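Wolandale Bench Tender, Set-Up Guide
Section 9: Clearing and Sorting a Hand-Tool Bench
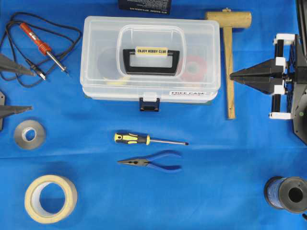 9.1 Scope

This section covers the first bench-clearing job on a two-arm Bench Tender. Complete Sections 1 through 8 before starting. The arms must be bolted down, referenced, and able to pass the reach check in Section 7.

Buyers often ask whether the machine can tidy a bench without help. At the current software release the answer is partly. It picks up rigid tools of moderate size and sets them in marked places. It is slow at this. It does not reliably open cases, coil cords, or recover from a dropped part. Plan the work with those limits in mind and keep an operator at the stop button.

9.2 Preparing the work surface

1. Remove all items from the surface and wipe it down.
2. Lay a plain cloth in one solid color over the full reach area. Strong blue or green works best. Patterned cloth will cause false picks.
3. Pull the cloth flat. Light creases are acceptable. A raised fold can be read as the edge of a part, and a pointed finger can catch in it.
4. Clamp the cloth at the rear corners, outside the reach of both arms.
5. Set the lights so that clear plastic and polished steel do not throw glare into the head camera.

NOTE: A cloth close in color to a part hides that part. Blue handles and blue thread on blue cloth are a common source of missed picks. Change the cloth or place those items by hand.

9.3 Laying out the tools

1. Start with the tools lying flat and separated. Leave at least one finger width between neighbors.
2. Place screwdrivers and pliers with the handle toward the arm that will lift them.
3. Lay a mallet on its side. Do not stand it on its head.
4. Lay tape rolls flat. The fingers enter the center hole and open outward, so the hole must be clear.
5. Put spools on their side with one flange facing an arm.
6. Set storage cases down with the latch facing the operator and the latch closed.

CAUTION: Unplug a soldering iron and let it cool fully before it goes on the cloth. The machine has no means of sensing a hot tip.

CAUTION: Gripper fingers are pointed. Keep hands out of the reach area whenever the arm power lamp is lit.

9.4 Teaching the picks

1. Select JOB, then NEW, then BENCH CLEAR.
2. Enter a job number. Numbers below 300 are reserved for factory jobs.
3. Guide the left arm to the first tool and press MARK.
4. Close the fingers at low force. Lift the tool clear of the cloth and press MARK again.
5. Move to the drop place, lower the tool until it touches, and press MARK a third time.
6. Repeat for each tool. Use the right arm for anything past the center line.
7. Press SAVE.

NOTE: Lift a screwdriver at the handle. The shaft rolls between pointed fingers and the tool swings. Lift a mallet on the handle close to the head. A grip at the far end will slip under the weight.

9.5 What to expect by type of item

Rigid, with a handle (screwdriver, pliers, mallet). Good results after teaching. Pliers sometimes open during the lift. Fit an elastic band over the handles.

Tape rolls. Good when flat. A roll standing on its edge will run off the bench.

Spools. Fair. Tuck in the loose end before starting.

Clear cases. Fair to poor. The camera finds labels and latches more readily than it finds the walls, and contents seen through the lid may be marked as separate parts. Lift by the carrying handle, at reduced speed, using a taught position.

Items with cords. Poor. The cord drags, catches neighboring tools, and changes shape between runs. Tie the cord in a bundle or clear the item by hand.

Opening a latch, loading a case, and closing the lid again are not supported. A trained operator can do these through the Teltasden hand controllers (Section 12), but this is remote operation and should not be counted as automatic running.

9.6 Trial run

1. Set speed to the lowest setting.
2. Confirm that both arms are at rest at the sides of the cloth.
3. Press RUN with one hand on the stop button.
4. Watch the full cycle. Do not steady a tool by hand during a lift.
5. If the job completes, run it 2 more times before raising the speed.

If the display shows code 546, the fingers closed without detecting a part. Check the tool position, then check the cloth for folds. Repeated 546 codes on the same tool call for a new pick point.

9.7 Care after use

Wipe the finger tips with a dry cloth. Tape adhesive builds up on them and will hold a part after the fingers open. Check the finger screws using the Grendley driver supplied in the kit. Return both arms to rest before switching off.

Revised Mar 23, 2021

Shares: 9
Comments (4)

benchrat_kao
Followed 9.3 to the letter and the pliers still opened on me. The elastic band fixed it. Would be good to have that in the layout steps and not buried in 9.5.

mill_and_lathe
So I unplug the iron, bundle the cord, flatten the cloth, space out the tools and turn the handles. By then I could have put them in the drawer. Will look again after the August release.

tdk_shop
Same here, but we reset one bench to the same layout every night and for that it is fine. Slow, but fine. Wouldn't try it on a mixed pile.

oldflange
Does 546 also come up if the part is there but too thin? Getting it on a small steel rule.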